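Brura Small Shops Programme
Progress report to the Galbraith Fund
March 30, 2021

1. Work since the last report

The grant was given for better display and stock keeping in small food shops. In this period we worked mostly on the dry snack shelves, which the shop owners had asked us to do first. The new rule is simple: one kind of snack has one place on the shelf, and the price is shown on the shelf itself in large figures. The cards are written by hand on white, so that the shopkeeper can change a price without waiting for us. Cards for 20 Rs and 40 Rs are already in use on the metal shelving.

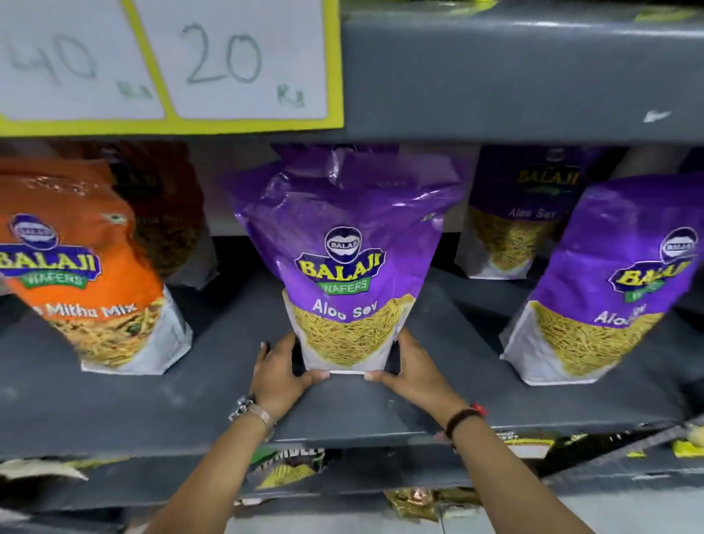 We first planned to order printed labels from Trallbridge. The smallest order was 2,000 pieces and this was too much for our needs, so the money stays in the display line of the budget. We ask your permission to use it for shelf dividers.

2. Arranging the packets

The sev packets are the most difficult to keep in order. They are light and full of air, and they lean when the next one is taken away. We now ask the staff to stand each packet on its bottom fold, with the name to the front, and to bring the rear ones forward when there is a gap. The Aloo Sev in the purple packet is a good one for practice.

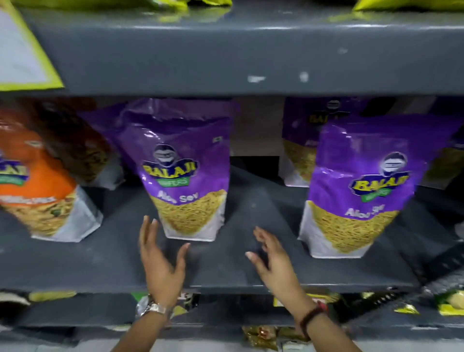
Staff training takes 90 minutes and is given in the shop, at the shelves. Two shops have finished it. The third has asked for a later time - the owner is repairing the store room - and we have agreed.

3. Difficulties

Packets of different sizes still become mixed on the lower shelves. The dividers should help with this, but we have not tested them yet. The stock book from Turov is also found too long by the staff, and we are preparing a shorter page.

4. Next steps

Order the dividers after your reply. Finish the training in the third shop. Send the full account of spending in July.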